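The woman who buys fixtures for Lekota's second-hand showroom has a rule about round tables, which is that she doesn't trust them. "People fall in love with a round table in a shop and then they get it home and can't put it against a wall," she says. "They come back to me and want to swap it for a square one. I've stopped arguing."

We are talking on a Monday morning in the showroom, among the stock. Lekota takes in the furniture that cafés, farm shops and small grocers leave behind when they close or refit, cleans it up, and sells it on to the next lot of hopefuls. She has been doing the buying for 15 years. She asked me not to use her name, because half the people she buys from are also people she sells to, and she would like to be rude about both.

I had come with a question about marble-look tops. Every new café in my part of town seems to have them, and I wanted to know whether they were any good. I'd been told by Mitora, who fit out coffee shops, that the look was "timeless". She snorts at that.

"It's been in for a while. It'll be out. I had a shed full of scaffold-board tables that were timeless as well."

Does she sell them, though? Of course she does. They go faster than anything else she has, and she puts that down to photographs. A pale top makes a cup of coffee look good on a phone, and it makes a small dark room feel less like one. She will grant them that much. What she won't grant is that most buyers know what they're getting.

"They rap it with their knuckles. I don't know what they think they're listening for. Then they say, is it real? And I say, real what?"

Her own test is duller. She runs a thumbnail round the rim, then crouches and looks across the top towards a window. Any line that catches the light differently from the veining gets a second look. Veining is printed or it's grown, she says, and either way it wanders. A line that goes straight from one side to the other is worth asking about. It might be a join, and a join can be perfectly sound. It might be a crack. Sellers, in her experience, always say it's a join.

"Ask them which side the leg bolts are on, relative to the line. If they don't know, they haven't turned it over. If they haven't turned it over, they don't know it's a join, do they?"

I put it to her that this sounds a bit harsh on someone clearing out a failed business. She thinks about it for longer than I expected.

"Maybe. I'm not nasty to them. But I've driven two hours for a table described as 'as new' and it had a corner gone. And that was a round one, so work that out."

The paperwork doesn't impress her either. She shows me a sale sheet from Grellus, a clearance firm she uses now and then, with a grading system that runs from A to D. She has never seen a D. She has seen plenty of Bs that she wouldn't put in a skip without apologising to the skip. One job lot was listed at £1,356 and she got it for a good deal less by reading the grades aloud, item by item, while standing next to the items.

Chips at the rim are where she is most stubborn. A chip in the middle of a top is ugly but it stays the size it is, she says. A chip at the edge gets sleeves and bag straps and cleaning cloths dragged over it all day. If it happens to sit at the end of a line, she knocks the price down again. Fillers exist, and she has used most of them, and the best one looked right for a month.

"You can turn it to the wall. That's the professional repair. You turn it to the wall and put a plant on it."

We walk round to the corner where she keeps the grocery fixtures.

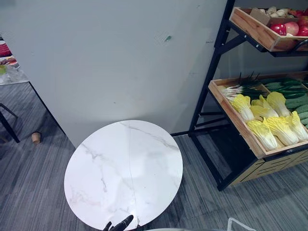 *Round top with a marble look, and a note to check the line down the middle. Produce rack to the right.*

The racks are the one thing she is nearly warm about. A black metal frame with tilted wooden crates will always find a home, she says, with a greengrocer if you're lucky and a gift shop if you aren't. She likes that the fruit sits at an angle towards the customer. She likes that a crate can be replaced on its own when it gives up. Red things at the top, in her view, because people walk towards red, although she admits she read that in a leaflet from Utard and has no idea whether it's true.

"I've never tested it. Have they? I doubt it."

Her complaint is with what happens afterwards. Shops buy a rack, fill it properly for the opening, and then the gaps start. She gives most of them until the spring before the bottom level is holding carrier bags and a broken card reader.

Carpet tiles come up, as they apparently always do. She'd have them in an office and nowhere near food. Striped grey ones hide dirt well, and she isn't convinced that's a recommendation. You want to see the onion skin, she says, or you won't sweep it up.

Before I go I ask what she'd tell somebody opening a small place with a small budget, who has set their heart on a white round table. She says to buy one, second-hand, and to pay no more than 25 per cent of the new price if there's any line or notch at all. Take a torch. Turn it over. Sit at it with a friend and two plates, and see whether the plates fit.

And would she have one at home?

"I've got one in the kitchen," she says. "It's a nuisance. I can't get it against the wall."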